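Packers and table hands wanted, Isdale workroom -- closing 31 October 2022

Rulov puts small things into slightly larger things. We have tried to find a grander way of saying so for the website and have given up. If you like a clear white table, a cup, and a number of objects that ought to be in the cup, read on. If you need travel and client lunches, we wish you well.

We are looking for 2 people to join the small-items table for 7 weeks. You will put things into holders, take them out again and leave the table as you would like to find it. Most of what passes through your hands is white, light and roughly the shape of a tube. You will come to have opinions about tubes. We all did.
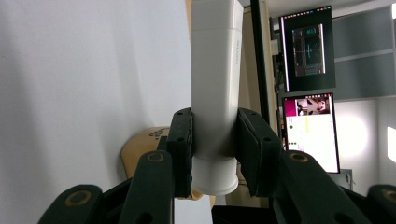
No experience is needed. We do ask for patience, because the last person who tried to hurry the Limisar order spent an afternoon under the table looking for it. You should be able to pick up the same thing many times without taking it personally, and to stop when someone asks you to. Left-handers are very welcome, as are people who have never decided.

The work changes from one day to the next, within reason. Some days are all plain stock. Other days bring in the more cheerful end of the catalogue, and then you may find yourself being looked at by your work.

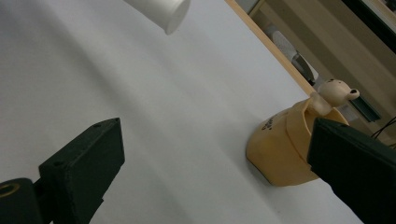
Yellow container with bear-head top, on the white table.

Shifts are four hours, with a proper break in the middle. Tea is provided. Biscuits are provided by whoever last complained about the biscuits. Pay is by the hour, training included, and goes out at the end of each week. The room is carpeted and warm enough, and you can sit or stand as you please.

A word about tidiness. We are not fussy people at home, but at the table we like space. One thing out at a time is the general idea, and the pouches go back on the Pruvost shelf when you are done with them. Bring your own pouch system if you must -- it will be heard politely and ignored.

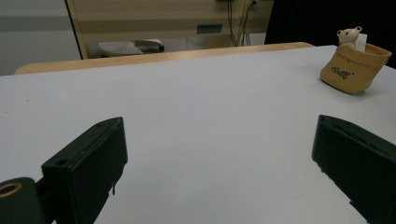
Small tan pouch, rim folded outward.

To apply, send Maëlys Barbier a short note, no more than 62 words, telling her about something you once packed well. Suitcases count. So do lunchboxes. Please leave out the CV; she has a drawer full of them and it no longer shuts.

If she likes your note, you will be asked in for a trial of 40 minutes, paid at the full rate. You will be given a cup and something to put in it, and somebody will show you how we like it done. There is no trick. People keep looking for one. 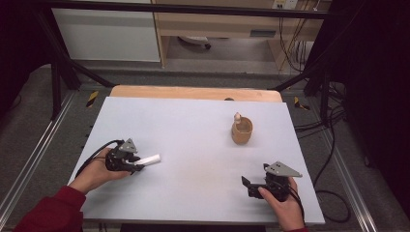 At the board, with the tan cup towards the far side.

We reply to everyone, including the man who applies every October as a joke. We would take him, if he ever turned up.

Contact: Maëlys Barbier, Rulov, Isdale | © Rulov 2022 | Back to top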